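Where Does All the Paper Go? A Storage Report on the Project Office
Student project report, Workplace Organization module
Hanan Obeidat

So my project was about filing. I know! When I told my study group, two of them laughed, and one asked if I'd lost a bet. But I had spent most of a semester working in a shared project office where people kept saying "it's in the cabinet" and then wandering off, and I wanted to see if a student with a label maker and a few free afternoons could make that sentence mean something.

The office belongs to Clultach, which runs a few joint projects with our department. It's open plan, with light wooden desks and matching cabinets, and the projects share the storage between them. Two of those projects, Skolow and Zaki, still keep a lot on paper (signed forms, delivery notes, printed drawings with pencil all over them), so those were the ones I picked.

What I started with

I wrote down every document I could find that belonged to either project and wasn't in a binder or a box. I got to 159. Some were in desk drawers, some were under keyboards, and a nice fat stack was living on top of the printer. I also asked people to find me one particular delivery note from September and timed them. The slowest search took 13 minutes, and that person had put the note away herself, so she was pretty annoyed with me by the end of it.

The cabinet

My first plan was color coding, with a different color for each kind of document. It looked great in my notebook and it was a pain to explain, so I dropped it after a week. The second plan was much duller: the stuff people reach for all the time goes in binders, lying flat on the cabinet shelf with the label strip facing out, and everything else goes into file boxes.
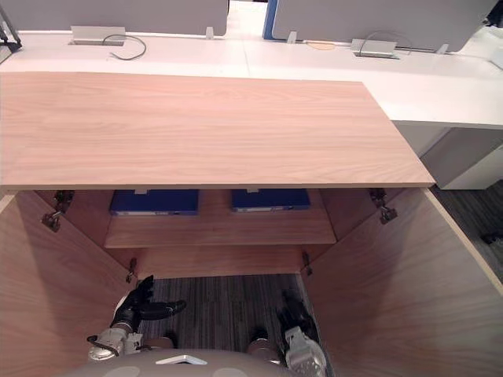
I went back and forth on laying binders flat. Standing them up is what everybody does, and it lets you squeeze more in, but our cabinet shelf sits under a top panel that hangs over it, and tall things are awkward to pull out from under there. With the binders flat you can read the label strip when the doors are open, and you slide the whole thing toward you. I also left a gap between binders on purpose, wide enough for a hand. My supervisor thought that was a waste of shelf. I still like the gap!

One thing I got wrong was the order of the papers inside. I sorted by date, newest on top, and the Zaki people wanted it by supplier because that's how they remember things. We redid theirs in an afternoon, with a lot of coffee and some complaining (mostly mine).

The file boxes

For the older papers I ordered plastic file boxes from Kirau. I wanted something closed, so that loose sheets couldn't slide out when a box gets carried across the room, and I wanted a spot for a label on the outside. Blue won because the binders were already blue and I thought it would look tidy, which is a terrible reason to choose anything, but there you go.
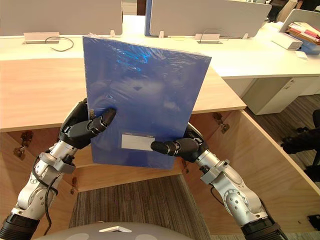 Figure 2. A blue file box, still in its shrink film, held upright over the desk.

The film is glossy and it catches the office lights, so if you're planning to write labels ahead of time, take it off first. I tried sticking one on over the film to save time and felt silly about it a minute later. A box on its narrow edge also takes up way less desk than one lying down, so that's how we lined them up while we were sorting.

How it went

I repeated the delivery note test at the end, with the same people and a different note. Everybody found it faster than before, and the slowest person was me, because I went looking in the binder I had been reorganizing in my head instead of the one it was really in. I don't want to oversell this. It was a small group, they knew I was timing them, and they had just watched me file everything.

If I did it over, I'd ask people how they look for things before buying a single box. I'd also get thicker label strips, and I'd start with the printer stack, which had already grown back a little when I last stopped by. Skolow has asked me to write a one-page guide to tape inside the cabinet door, and I'm working on that now.

Report handed in 2026-05-17.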